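How a TV Season Gets Made

10 April 2025
By the Ruststead Young Viewers Desk

Print this page | E-mail this page

A season of television is a group of episodes shown as a set. Some seasons have six episodes and some have more than 20. Making one takes many months of work, and most of that work is finished before the first episode is shown.

The work starts in the writers' room. This is a plain room with a long table and a large board on the wall. The writers decide what happens in the whole season first. Then they divide the story into episodes and put a card on the board for each main event. Moving a card from one episode to another is quick. Changing the story after filming has begun costs a lot of money.

Take the mystery series Driltix. Its first season had 36 writing days before anyone wrote a full script. The second season had 39. By the end, the board held 878 cards, counting the ones that were thrown out.

A script is the written plan for one episode. It lists what the characters say, where they are, and what they do. In many scripts, one page is equal to one minute on the screen. A script for a 40-minute episode will usually be close to 40 pages long.
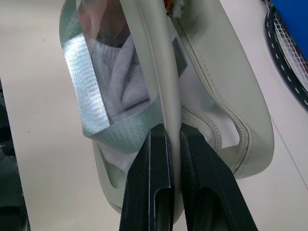
After the scripts are approved, the producers make a schedule. Episodes are often filmed out of order. If a kitchen is used in episodes 2, 5 and 6, the crew may film all of the kitchen scenes in the same week. The actors have to remember what their characters know at each point in the story. A person called the script supervisor keeps notes on this – which hand held the cup, whether the door was open, how far the candle had burned.

Filming produces far more material than viewers will see. The editor picks the best version of each shot and joins the shots together. The first version of an episode is called a rough cut. It is usually too long, and some of the music and sound effects are missing.

Sound is added next. Footsteps, rain and closing doors are often recorded again in a studio, where it is quiet. On Driltix, the sound company Jullska also made the voice of Filip, the lighthouse computer, by slowing down a recording of an actor.

The last step is choosing when to show the episodes. Some channels release one each week. Others release the whole season on the same day. Weekly episodes give viewers time to talk about the story and guess what comes next. The third season of Driltix will be shown weekly, starting in May.

Print this page | E-mail this page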